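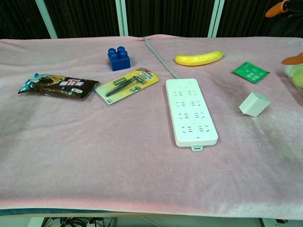

Belmiro Marinho's objection, put to us after he had read a draft of this section, was that clearing a table is already solved and that we ought to have picked something harder. A dishwasher does not need to know what a banana is, he wrote, and a machine that tidies up should not need to either, provided it can close its hand on whatever is nearest.

We take the first half of this seriously. In a shop or a packing room, where the goods arrive in known sizes and face the same way, a machine can pick and place all day. The second half we do not accept. A household table holds things that differ in nearly every way that matters to a hand. In our layouts a snack wrapper may lie next to a razor in a blister pack, with a toy building block, a flat green packet and a power strip with its cord all within reach of one another. Closing the fingers on whatever is nearest works well for the block. It works badly for the packet, where there is very little to close on.

The cord deserves a separate word. Most published tidying trials leave out anything with a cable, and for good reason: once the strip moves, the cord moves too and may sweep other objects along. We kept it in. People who have asked us whether a machine could help at home nearly always mention cables early on, and a trial without them says little about a real living room.

The cloth under the objects was also a choice. Earlier work at Nokivthorpe used a bare hard surface, on which a fingertip can slide under a thin edge. Pink fleece gives way under pressure and wrinkles when something is dragged across it, which is closer to a bed or a sofa. It makes every flat object harder to pick up, and we did not adjust the scoring to allow for this.

Over the whole study we logged 1139 attempts. An attempt began when the arm left its rest position and ended when the object was released, dropped or given up. The operator could stop an attempt at any point, and a stopped attempt was scored as a failure whatever the cause. The planner, Mosby, chose the grasp point; the Furkau controller set the closing force. Neither was told the weight of an object beforehand. We allowed 15 seconds for the fingers to settle on an object before the attempt was given up.

Failures with the power strip were of a different kind from the rest. The hand could usually reach it. The trouble came in choosing where along its length to hold it — a grip near one end lets the other end swing, and a grip at the middle must cope with the cord lying close by. Baranauskienė's method, which looks for the centre of the visible outline, treats cord and strip as one shape and so tends to place the grip too far towards the cord. We masked the cord by hand for the runs reported here. A machine sold for use in the home could not count on that help, and the scores for this object should be read with that in mind.

Figure 2. The gripper over the upper part of the power strip, with the other objects spread on the fleece. 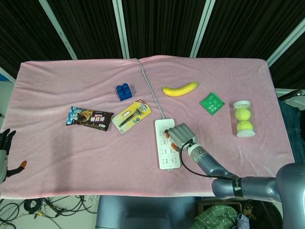

4.3 Thin and flat objects

Packets and wrappers were scored apart from the solid items. The November runs are left out, as the fingertips were changed part of the way through and the two sets cannot be compared. For the remaining runs, a lift counted only if the object cleared the cloth completely — pushing it to the table's edge and catching it there did not count, though we accept that a person would often do just that.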